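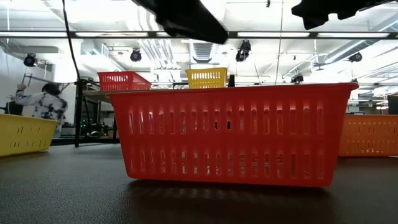 Basket station at Telby: red in the middle, yellow and orange to the sides.

Can I reach in while the arm is paused?
Please don't! Paused isn't stopped. I hit the stop button first, every time, even for a two-second nudge.

Do I have to clear the table between runs?
Nope. I just keep the side baskets out of the gripper's path.

When do you swap the finger pads?
Every 1,000 picks, or sooner if they look shiny (Sanden's sheet says 300, but that's for their older pads).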